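Unit 4: Planning and costing a handling cell

Handout for the equipment planning module, Olcombe

Read this before the May workshop and bring your own cost sheet. You will be asked to change it during the session.

4.1 Start with the task

Most weak equipment plans begin with a catalogue. Somebody picks an arm, and the rest of the budget is fitted round it. Begin with the object to be moved, where it starts, where it must end up and what is in the way. Write this on one side of paper. If you cannot, the task is not ready to be costed.

For household handling work (crockery, shelves, doors, drawers) the objects are light, so payload seldom decides the purchase. Reach, finger shape and grip surface matter more. A smooth plate with a thin rim asks different things of the fingers from a mug or a carton.

4.2 What goes on the sheet

Use these headings, in this order:

Gripper and fingers
Arm or hand-held tool
Camera and mounting
Computer and storage
Test furniture and appliances
Consumables and spares
Staff time for setting up
Floor space and power

Students usually fill in the first four well and leave the others almost blank. Test furniture in particular gets forgotten. A fridge used for practice has its door opened far more often than one in a kitchen, and hinges and door seals wear. Enter it as a working item with a replacement date.

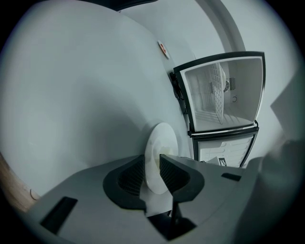
Staff time should be entered in hours first and converted to money afterwards. If you enter money only, the reader cannot tell whether you have allowed too little time or used a low rate.

4.3 Worked case: Cevholm

The Cevholm plan covers 3 workstations. Each has a hand-held gripper tool, so that people can record handling tasks before any arm is bought. The Stiro finger set is priced at £207 per station. Replacement finger pads are £34 a set and are entered under consumables.

Fingers for all stations: £621
One spare set of pads per station: £102
Subtotal: £723

The first draft allowed £857 for this part of the budget, which leaves £134. Delivery had not been included. Get a written delivery price before you treat any of that balance as free.

Note that the arm is missing from the first year altogether. The plan puts it off until the recorded tasks have been reviewed. This is a fair decision, but the sheet must say so plainly, with a line for the arm marked "year two". A missing line looks like a mistake.

4.4 Comparing quotations

The second supplier in the case is Čierny. Put both quotations into the same layout before comparing them. Check:

Is tax included?
Are cables and mounting plates included?
How long is the price held?
Who pays for return carriage on a faulty part?
Can pads be bought separately from fingers?

The last question changes the result more than students expect. If pads come only with new fingers, the running cost goes up every time a pad wears out.

4.5 For the workshop

Redo the Cevholm subtotal with two spare sets of pads per station. State whether it still fits the first draft allowance before delivery. Then write one paragraph on which heading in 4.2 you would cut first if the allowance were reduced, and what work would stop as a result.

Unit 5 covers maintenance contracts.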